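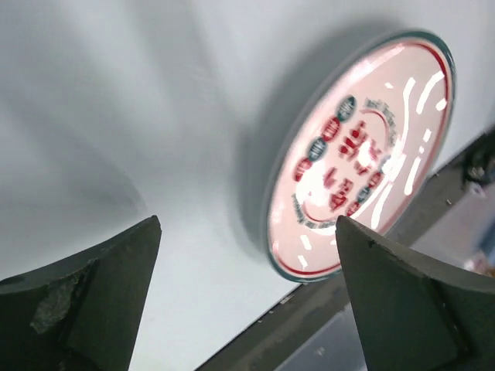
My strata has a new app called Zeka. It replaces the noticeboard in the foyer, which was free and which I could read without a password. 1/8

To find out when the bins go out I now need an account, a mobile number and my date of birth. I asked why the date of birth. The answer came back that it "improves the resident experience". My experience of the bins has not changed. 2/8

The owners' newsletter dated 10/14/24 said the app would cost us "next to nothing". The levy notice has it down at $744 a year, plus $483 for setup. I'd like to meet the nothing it's next to. 3/8

Jörg Ruppert from the management company reckons we'll save it all back on printing. The noticeboard had 11 sheets of paper on it, and one of those was for a lost cat. 4/8

Also, who asked for the "community marketplace" tab? So far it's got one listing, a round plate with a green rim and a red ring inside it, free to a good home. No word on which flat. You have to message through the app, and the messages don't send. 5/8

Gangadharan Kotian on the second floor did the sensible thing and taped the bin days up inside the lift. They were gone by lunchtime. Then we all got a push notification about unauthorised signage. So that part of the app works fine. 6/8

I'm told there's a review in December. I'm also told the review will be a survey inside the app, so anyone who couldn't log in won't be counted as unhappy. Colour me unconvinced. 7/8

Meanwhile it's recycling this week. I think. If you're in the building and you've managed to get in, please put a note under my door. 8/8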